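Tresden Wall Hanging System
Section 4: Hanging relief panels and carved work

Read this section before lifting anything. It covers carved and relief panels on the Tresden rail, part no. 3915. Flat canvases are in Section 3 and are far less trouble.

What the rail will hold

Each Vestden hook carries 14 kg. Two hooks carry twice that, provided the panel hangs level and the wall is as solid as the landlord says it is.

Caution: Do not hang work from its frame moulding. Moulding is there to look expensive.

Fixing the rail

1. Mark a level line at least 300 mm below the ceiling. Use a spirit level. Old ceilings slope, and a rail that follows one will look drunk by the opening night.

2. Drill at every pre-punched hole. Yes, every one. The installer who skips alternate holes is the reason this manual has a cautions page.

3. Push in the plugs, offer up the rail and drive the screws finger-tight from the centre outwards. Check the level again, then tighten fully.

Note: On lath and plaster, use the Lollberg spring anchors (sold separately, we're sorry to say).

Preparing the panel

4. Lay the panel face down on a clean blanket. If the carving is deep, support it at the corners so that the high points don't take the weight.

5. Screw a D-ring to each side of the back, a third of the way down. Check the screw length against the thinnest part of the carving first. A screw tip poking through the front is hard to pass off as the artist's intention.

6. Clear a second table for fittings and tools, and keep drinks off the one with the art on it. 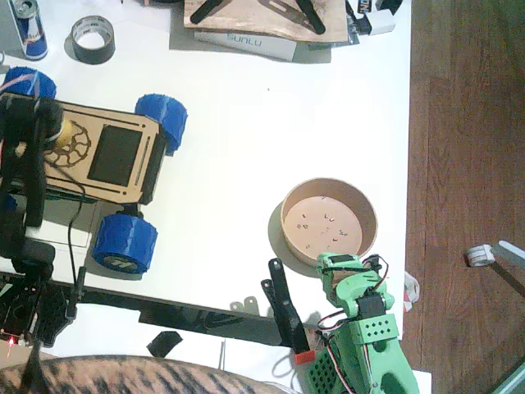 7. Clip a Zuccaro cable to each D-ring and pull firmly. You should hear a click. If you don't, unclip it and try again.

8. With one person at each end, lift the panel and drop the cables into the hooks. Agree beforehand who says "now".

9. Step back and adjust the height with the thumbwheels, a quarter turn at a time. Stop when everyone present has run out of opinions.

Caution: Never turn a thumbwheel while someone is standing under the panel, even if they are the artist.

Spare hooks and cables are sold as kit 2389. For lighting, go to Section 5.

Revised September 2018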